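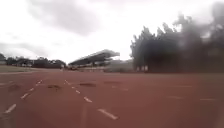
Work to repaint the lane lines at the Okabe running track will begin on Sunday, the ground's manager, Natsumi Hoshino, has confirmed. The red surface itself is staying, but the broken white lines will be gone over from end to end, and the faintest markings will be measured out again before any paint goes down.

The job has been given to Serkico, which put in a price of £3,000. Local runners raised £1,764 of that at the January open day, and the ground is paying the rest.

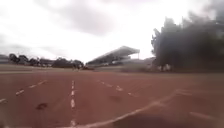

The track will be shut for 3 days while the paint cures. The grandstand stays open throughout, and the path past the trees can still be used by walkers.

Kiyoshi Oda, who coaches the junior club, said his group would train on the grass in the meantime. "The youngsters drift out of lane where the paint has faded — it'll be good to have it put right," he said.

Evening sessions start again at 6pm on the day the track reopens.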